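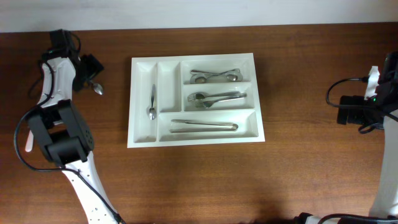

Gripper comparison, cutlery cell: notes of meeting

Oct 16, 2019

Present: Palesa Buthelezi (chair), Zlatko Nikolaidis, Anas Smadi, Kamarul Ismail (notes)
Apologies: Charoen Inthanon

1. Last notes
Agreed. One fix: the Trovitz pads were the soft set, not the medium. KI to correct.

2. Where we are with the trials
ZN went through the spoon runs. Standard black grippers on both arms, white five-compartment tray, wood table, same layout of spoons, forks and tongs. Left arm does the spoons by the tray's top left corner, right arm waits its turn.
Damgaard fingers: 80 picks, 7 drops. Nearly all drops were the teaspoon. Big spoons fine once held.
Trovitz pads: 140 picks done, log not fully checked so no number minuted yet. ZN thinks better on handles, worse when it grabs a spoon by the neck.
PB wants the same number of picks for both before anyone says "better" in writing. Agreed.

3. Crossed spoons
Long discussion. When the two spoons lie across each other in the wide compartment the gripper lifts one and drags the other. AS says it's a planning problem, ZN says finger tips too thick. Probably both. Try thinner tips first, quicker to do.
Forks same compartment rule as before, tines left. Do not move them between runs please.

4. Tongs
Left out of scoring for now. Neither set of fingers gets a decent hold on the long arms, and the looped end twists. PB: leave them in the tray anyway, otherwise the layout isnt the same as July.

5. Controllers
Harnberg box on the left arm, old one on the right. AS reports Harnberg is smoother on the slow approach but stops dead if the force limit trips and needs a full restart. Annoying. Old one just backs off.
Question whether we can set the limit higher. AS to ask supplier. Not touching it on our own.

6. Cameras
Spoon bowls still throw bright spots and the detecter loses the edge. KI tried lower exposure, helped with the spoons, made the black parts of the arms vanish into each other. Lamp angle next.
Cable loop on left arm gets into view on some approaches. ZN would like it clipped closer to the link but not so tight it pulls at the wrist. PB ok with that.

7. Money
Thinner tips quoted at 885 for the pair of sets, delivery extra. PB will sign if Charoen is happy with the drawing.

8. Uva demo
They want to see both arms on one tray. Not promising that yet. Offer left arm only, spoons and forks. PB to reply.

Actions
ZN: finish checking Trovitz log, rerun Damgaard up to 140
ZN: re-clip left cable
AS: supplier re force limit
KI: lamp angle test, fix last notes
CI: look over tip drawing
PB: write to Uva, order tips once drawing is okayed

AOB
Whoever has the spare teaspoons, bring them back to the lab drawer.

Next meeting: same room, PB to send time.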